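Folding sweaters so they don't grow or crease: what do you all do?

Forum: Laundry, Closets & Storage
Started by plumcottage, January 12, 2007

plumcottage wrote:
OK, I need help from the sweater people. I have one dresser, six drawers, and way too much knitwear, and every winter I swear I'm going to get it under control and every winter I end up with a heap. I used to hang everything. Then my gray Brirklow cardigan got those awful shoulder bumps that make you look like you left the hanger in, so now I'm folding. My problem is that I fold them the way my mom folded bath towels, in half and in half again, and they come out with a hard line right down the front. Is there a better way? And do you stack them or stand them up?

geertsfan605 wrote:
Bed, face down, sleeves across the back, then thirds from the bottom up. Been doing it that way since I worked the sweater wall at Geerts in college and we had to refold the whole thing every night before close (so many hours of my life). No line down the front because you never fold down the front.

Stack them, heavy ones on the bottom.

tansy_b wrote:
I'm going to disagree with stacking! I stacked for years and wore the same top two sweaters all winter because I didn't want to wreck the pile getting at the rest. Now I roll. They sit in the drawer like cinnamon rolls and I can see every color at once.

geertsfan605 wrote:
Rolling stretches ribbing though. I've seen it happen. You pull it tight to make it stay rolled and the hem goes wavy.

tansy_b wrote:
Then don't pull it tight, lol. Mine are fine.

Ilari Riihimäki wrote:
I fold in thirds like geertsfan but I do it face up, because I like to see what I'm doing with the sleeves. My grandmother in Skuvthorpe put a sheet of tissue in every fold and I thought it was fussy until I had to store some of hers. Not one crease after a whole summer in the box. I only bother with tissue for the good wool now. The everyday acrylic stuff can take its chances.

Also, a drawer is only so deep. Measure before you decide between stacking and standing. I bought dividers from Plulton that were 60 mm too tall and the drawer won't shut on them. They live in the garage.

plumcottage wrote:
Ha, I have a garage full of things like that. The tissue idea is good, I've got a ton left over from Christmas.

What about sweaters with stuff on them? Bows, beads, that kind of thing. Half my winter clothes have something stuck on the front and I'm scared of squashing it.

geertsfan605 wrote:
Face down, same as always, but keep the decorated part flat and on the outside. Fold the plain parts behind it.

mrs_oatley wrote:
Coming in as a person with three daughters and every trimmed sweater ever made. I do NOT put them face down. The trims catch on the bedspread, and on my chenille one it's a disaster. I lay them face up, smooth everything out with my palms, and bring the top over first so I can see where each bow is going to end up. If one lands right on a fold I just move the fold an inch. Takes two seconds and the bows don't get that sad bent look.

tansy_b wrote:
I like that. I'd still roll it, haha.

plumcottage wrote:
I did one the mrs_oatley way this afternoon, top over first. Red ribbed knit with little pink bows and dark leafy drops on the front. I'm so used to going sleeves first that it felt backwards, but I can see which bows I need to steer around! 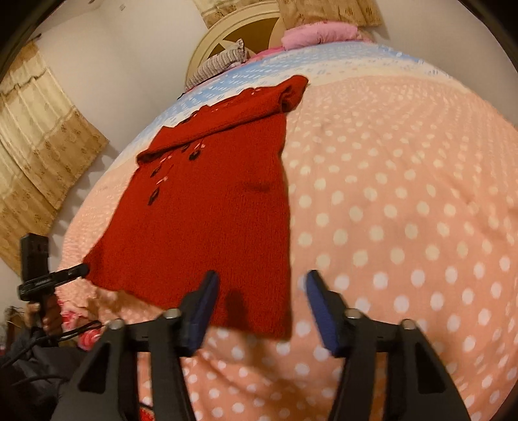 Should a knit sweater be washed before it gets put away for the season?

Wash it, or at least air it well, and let it dry completely flat before you fold it. Body oils and little food spots are what draw moths, and a stain you can't see in February can be yellow by fall.

mrs_oatley wrote:
Agree with all of that, and empty the pockets on cardigans. I found a cough drop in one that had become part of the wool.

geertsfan605 wrote:
Still say face down. But fine, for bows I'll give you face up.

plumcottage wrote:
Doing the cardigans tomorrow. Does anyone button them first or leave them open?

Ilari Riihimäki wrote:
Top button and bottom button, leave the middle.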